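Part numbers should not carry meaning

A part number has one job, to identify one item and keep identifying it for as long as anyone needs to refer to it. Most of the trouble I have seen in parts records comes from asking the number to do a second job and describe the item as well.

The practice is old and has a sensible origin. When records were kept on cards, a number that began with the material and ended with the size could be filed and found by hand. A clerk who saw the prefix for fasteners knew which drawer to open. The number was the index, and there was no other index to speak of.

The drawers are gone but the habit is still with us. At Trirkholm the scheme in use when I arrived had 18 characters. The first two gave the product family, the next three the material, then came a supplier code, a length, a finish and a revision letter. New staff were given a table to learn. The table had grown to 700 entries, and several of the codes had been used twice with different meanings.

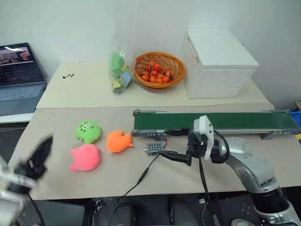 Work surface with laptop and a clear bag of mixed items.

The first failure of such a scheme is that facts change. A bracket bought from Wustberg is later bought from Šimek to the same drawing. The supplier code is now wrong. Either the number is changed, and every drawing, label and bill of materials that cites it must be changed too, or it is left alone and tells a lie to anyone who reads it. Both courses were taken at Trirkholm, sometimes for the same part.

The second failure is that fields run out. Two characters for product family look generous until the families no longer fit. Someone then borrows unused letters from the material field, and a rule is written to explain the exception. The next exception refers to that rule. After enough of these the number can be read only by the people who were present when it was patched, and they stop looking at the rest of the record.

The third failure is less often discussed. A number that appears readable invites people to construct it. An engineer who wants a longer version of a known spacer edits the length field, types the result into a purchase request and assumes the part exists. In one October we traced 400 order lines that cited numbers nobody had issued. Some matched a real part of a different kind.

The alternative is a plain serial number, issued in order, with no content at all. The description goes in a description field. The material goes in a material field. Each can be searched, sorted and corrected without touching the identifier.
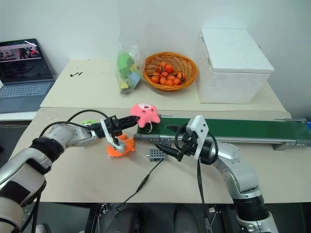 Two robotic arms at a table with a green conveyor belt.

The usual objection is that people on the floor need to know what a thing is by looking at its label. They do, and the label should say so in words. "Spacer, aluminum, 40 mm" takes little more room than an 18-character code and needs no table. A label that prints both the number and the description serves the scanner and the reader.

A better objection is that plain numbers are easy to mistype, and that a mistyped one gives no sign of being wrong. This is true. A check digit catches any single wrong digit and, if the method is well chosen, any swap of neighboring digits. Encoded numbers seldom have one, as their authors expect the reader to notice nonsense. Readers do not notice reliably at the end of a shift.

There is also the cost of changing over. I would not renumber existing stock. Old numbers can stay as they are, treated from then on as strings without meaning, while new parts take numbers from the plain series. The 2 series will coexist for years – longer than the planners would like – and this does no harm as long as no software tries to decode either of them. Finding the reports that do decode them is the larger part of the work. At Trirkholm it was a spreadsheet that took the third character to decide tax treatment.

I accept one small exception. A short prefix that separates parts from documents is tolerable, provided an item can never move from one class to the other. Anything further should be refused, including the year of issue, which every new scheme seems to attract.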